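# Câble de pince qui force au poignet - cellule deux bras, prise dans panier

**atelier_nord** - 2026-05-12

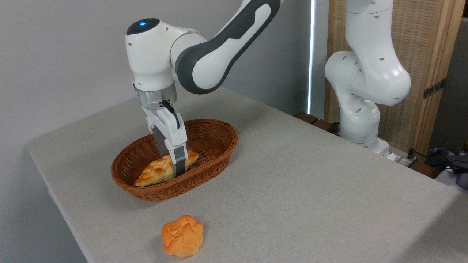 *Bras gauche en position basse dans le panier, boucle de câble à droite du corps de pince.*

Bonjour à tous,

Je m'occupe d'une cellule à deux bras sur table, montée par Somex. Le programme principal sort des pièces de boulangerie d'un panier ovale avec le bras gauche. Le bras droit reste replié pendant cette séquence.

Depuis une mise à jour de trajectoire, j'ai un défaut de communication pince (code 727 sur le contrôleur) quand le poignet tourne pour s'aligner sur une pièce posée en diagonale. Le bras s'arrête, j'acquitte, ça repart. Sur la dernière série j'ai fait 99 prises et j'ai eu le défaut 2 fois, toujours avec la tresse, jamais avec la petite brioche ronde.

Déjà fait :

- connecteur démonté, nettoyé au sec, remonté
- câble échangé avec celui du bras droit, même défaut
- vitesse du poignet réduite de moitié, même défaut

Je soupçonne la longueur de la boucle. Vos avis ?

---

**mcz_38**

Ta boucle est trop libre à mon goût. Elle part sur le côté et rien ne la tient. Quand le poignet tourne, tout l'effort revient sur le connecteur. Mets un collier souple sur le segment juste au-dessus de la bride et laisse de quoi faire la rotation complète, pas plus.

---

**vorace_de_pignons**

Pas d'accord avec mcz_38. Si tu colles le câble au segment, tu vas le plier toujours au même endroit et tu le changeras tous les six mois. Chez nous on a des pinces Vorkholm sur des bras du même gabarit, boucle libre, aucun problème de câble.

Par contre, regarde l'angle demandé au poignet. Pour une pièce en diagonale il y a deux orientations de pince possibles à 180 degrés l'une de l'autre. Si ton planificateur prend la mauvaise, tu fais un grand tour et tu tends le câble. La brioche ronde n'impose pas d'angle, ça collerait avec ce que tu décris.

---

**atelier_nord**

Je n'avais pas pensé aux deux orientations. Je sors les journaux et je compare.

Pour le collier, j'en ai un en silicone qui traîne, je peux essayer sans rien percer.

---

**tpl_robotique**

Question bête : le patin du doigt droit est bien serré ? On a eu un patin qui glissait, le doigt allait en butée, le moteur de pince montait en courant et le module coupait la com. Même genre de défaut intermittent, et on a cherché côté câble pendant des jours.

---

**atelier_nord**

Patin vérifié, il ne bouge pas. Le courant de pince est plat au moment du défaut.

Journaux relus : dans les deux cas le poignet est passé par le grand côté. Sur les autres prises de tresse il prend le petit côté. Donc vorace_de_pignons a au moins raison là-dessus.

---

**vorace_de_pignons**

Limite l'axe 6 dans la config au lieu de toucher au câble. Tu mets une plage qui interdit le grand tour et tu forces le choix d'orientation par rapport à la position courante.

---

**mcz_38**

Limiter l'axe, oui, mais ça ne règle pas la tenue mécanique. Le jour où quelqu'un déplace le bras à la main en mode libre, la limite logicielle ne retient pas grand-chose. Je ferais les deux. La notice Tanner que j'ai ici demande un point de fixation avant le connecteur, quelle que soit la plage de l'axe.

---

**vorace_de_pignons**

Un point de fixation, d'accord, s'il est souple et assez haut. Ce que je refuse c'est le collier nylon serré à la pince.

---

**atelier_nord**

Fait ce matin :

1. plage de l'axe 6 réduite, orientation choisie au plus proche
2. collier silicone posé au-dessus de la bride, non serré, le câble coulisse dedans
3. rotation complète en manuel à vitesse lente, panier retiré, pour vérifier que rien ne tire

J'ai remis la vitesse d'origine. Pas de défaut 727 sur la série suivante, mais elle était courte. Je lance un essai de 3000 prises avec la tresse placée dans toutes les orientations et je reviens donner le résultat.

---

**tpl_robotique**

Pense à noter la température du module pince pendant l'essai long. Et tant que tu y es, marque la position du collier au feutre, ça migre vers le bas avec les vibrations.

---

**atelier_nord**

Marqué. Il me faut aussi un câble de rechange, celui-ci a pris des plis. Quelqu'un a déjà commandé chez Erstead ? Ils m'annoncent une livraison en août.

---

**mcz_38**

Oui, une fois, délai tenu. Prends la version avec le connecteur coudé.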